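Notebook, Undholm bench, two-arm cell
21 Sep 2022

Carrying on from the last entry, where I had got as far as blaming the letter reader and had gone home cross. I owe it an apology. I spent the first part of this morning going back through the logs with a large pot of tea, and the letter reader (we are still calling it Sketari, for want of anybody picking something better) was giving sensible answers on nearly every tick. It was the planner that was asking for them at the wrong time. It took the block list at the start of a cycle, went off to think, and then handed the arms a grasp worked out from a list that had gone stale while the other arm was moving things about. So the gripper went very politely to the place where a block used to be.

For anyone reading who hasn't been near the spelling task lately: the word comes off the little board at the back, the planner picks out the blocks it needs, and each arm gets given letters according to which side they lie on. The spare blocks are there to be ignored. Simple enough to say, and I do love it as a test, as it pokes at every part of the stack at once and you can tell from across the room when something has gone daft.

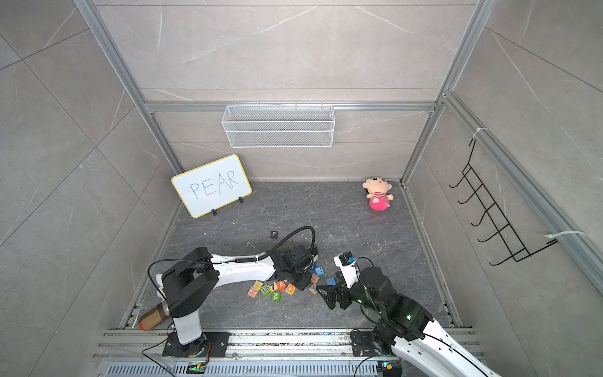

The fix I wanted was to stamp every block pose with the time of the picture it came from, and to have the planner refuse anything older than 100 ms at the moment it commits to a grasp. That part went in quite quickly. What ate the rest of the morning was finding that the two wrist streams and the fixed one were stamped in different places - the wrists when the picture arrived, the fixed one when it came out of the decoder - so the check was comparing two different sorts of time and being very strict about it. I have moved all the stamping into one small function in the Billum driver layer. Please, please don't stamp anything anywhere else. If you need a time, ask the driver for it.

With that sorted, the arms stopped diving at old places, but they began to dither. Both would come in low over the pile, wait for a fresh pose, and each would be blocking the fixed view of what the other wanted. The poses then aged past the limit and round we went again. I watched it for longer than I should have, hoping it would make up its mind.
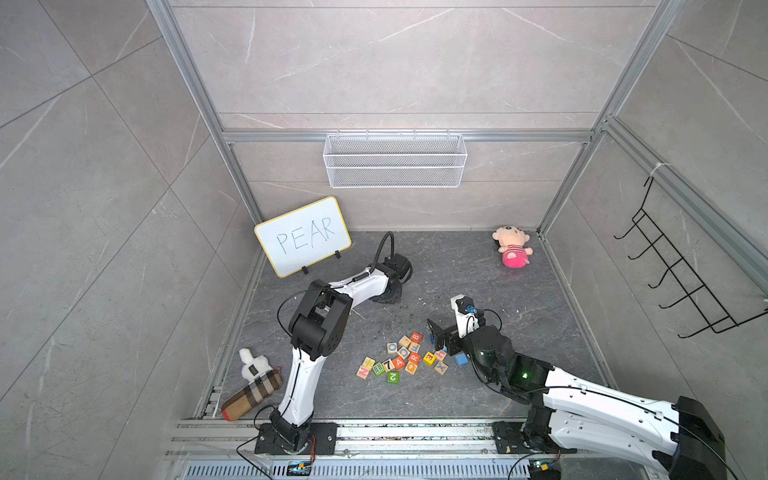

Should we simply let the limit out a bit and live with older poses? I'd rather leave it where it is, as a longer limit hides the dithering and brings back the stale grasps we have just got rid of.

What I've done is give the arms a turn token in Lò. The arm without the token has to hold 80 mm above the highest block it knows of, and may not go lower until the other has either closed on something or given up. It costs us time, I know, and it feels a bit of a shame to own two arms and make one of them queue. But the planner can still work out the second arm's approach while it waits, so most of the thinking is done by the time the token comes over. I'd like to get to a finer version later, where the token covers only a patch of floor, though I want the plain one to be boring first.

I also replayed 100 recorded cycles through the new planner with the motors out of the loop. Of those, 20 ended with an arm holding the token and doing nothing with it, which looks like a missing release when the grasp search comes back empty. I have a test that shows it every time, so that's a nice friendly bug and I'm leaving it for tomorrow.

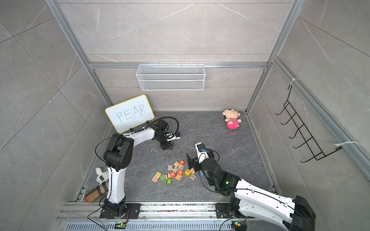

Grasp choice is the other thing on my mind. The search treats every block as if it were alone on the floor, with a bit of padding added round it, and that is fine until the pile gets cosy. With the blocks lying at all angles and some of them leaning on their neighbours, as they are now, the padding swallows most of the good approaches. The A near the middle is a fair test of this, and PEAR can't be spelt without it, so I can't even pretend it's one of the spares. I think the padding ought to shrink along the direction the fingers close and stay as it is the other way. It is a small change in the cost, but it touches the cache, so I'll do it on its own branch.

Still to do:
Release the token when the search comes back empty, and add the replay case to the nightly run.
Log the age of the pose at commit. I keep working it out by hand like a fool.
Try the narrower padding on the old recordings before letting it near the arms.
Write up the stamping rule properly in the driver notes before October, as I have promised this once already.

Branch is pushed, with the limit and the hold height both in the config file under the planner section.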